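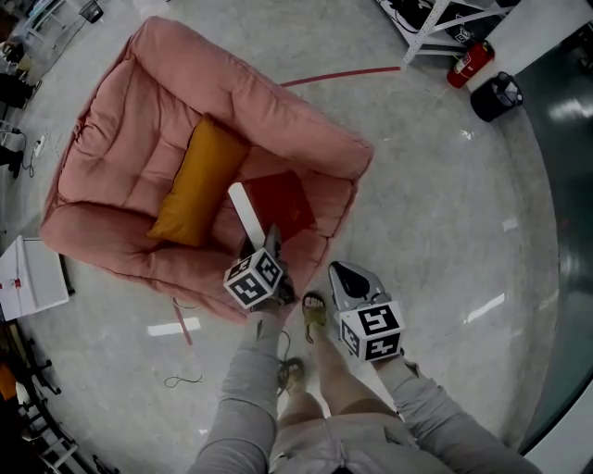 Fig. 5. Larness armchair with pillows on the seat.

Section 16: Arranging the Pillows

The Larness is a deep chair with a tufted back, and it will swallow whatever you put in it, house keys included. Check the seat before you start.

1. Clear the seat completely. Run a hand down both sides of the cushion.

2. Plump each pillow by pressing the ends together twice. Punching is traditional but does nothing for the corners.

3. Set the rectangular pillow against the middle of the backrest. A diagonal lean, as with the mustard one in Fig. 5, is allowed. Ruler-straight is also allowed, if you are that sort of household.

4. Lay the square pillow on the seat cushion. Dark red against salmon pink is a matter of taste, and our warranty doesn't cover taste.

5. Step back, look, and move one thing. Then stop.

NOTE: Pillows are sold separately. The Yeoman cover set (part 304) fits the rectangular size only.

CAUTION: Do not sit on the armrests. The quilted panels are padding and will remember you.

CAUTION: On glossy floors, lift the chair to move it. Dragging leaves marks, and felt pads wear out sooner than you'd think.

For cleaning the fabric, go to Section 17.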